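Robot club: the desk-tidying lot
Last updated: Monday, 4.10 pm

I promised in the last newsletter that I'd say something about what the robot club has been up to since half term, and then I ran out of room because of the boiler. So, a proper go at it this time!

We're down to one project until the summer, which is a relief after the autumn, when we had a line follower, a weather station and half a drone on the go and finished none of them. The project is clearing up a messy desk. Two arms, one table, a few bits of stationery, and everything has to end up where it belongs. It's our entry for the Stavel round in June, and the rules say you can bring whatever you like as long as the arms do the work once the clock starts.

The arms have names, naturally. The left one is Mösli and the right one is Molteo, and I have given up asking where either came from. They bolt to a rail along the front of the table and they've got walls on three sides, which has saved us a great deal of crawling about after runaway pens.

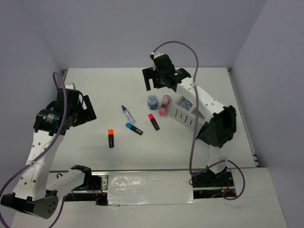
Pens are the whole game at the moment. The group started on pots and jars, which felt like the sensible place to begin (nice and chunky, easy to get hold of), and then we moved on to highlighters and lost most of our confidence in one afternoon. A highlighter is thin, it rolls, and if the fingers come down even slightly to one side it goes spinning off towards the wall. We've learned to come in lower and a lot slower. Glue pens are worse, if you ask me, but I was outvoted on leaving them out.

The other thing that takes up our time is deciding who does what. Both arms can reach the middle of the table, so both arms would like to go there, and we had a fairly spectacular tangle in week two. The club now has a rule that one arm waits while the other is in the centre. It's slow but there's been no banging since, and the Year 10s are working on something cleverer that I don't fully follow.

We keep a logbook of every attempt, good or bad, with a line on what happened. It reached 823 entries last session. A fair number of those just say "dropped it", and one says "dropped it AGAIN" with a drawing. I love that logbook. When we went over to Drelport for the friendly in the spring, the other teams wanted to look through it more than they wanted to see the arms.

Speaking of Drelport, we came 4th out of 10, and I was delighted. We lost marks on time and picked up a few for our poster, so if anyone at home enjoys lettering, we could do with another one for Stavel.

A few practical bits. Club is still Mondays after school and finishes at 5 sharp, so please don't leave anyone waiting at the side gate. We're always after dried-up felt tips, empty glue pens and little pots with lids, the odder the shape the better. And there are two spaces if your son or daughter fancies joining. They don't need to have done any coding, though a bit of patience with pens would come in very handy.

5 comments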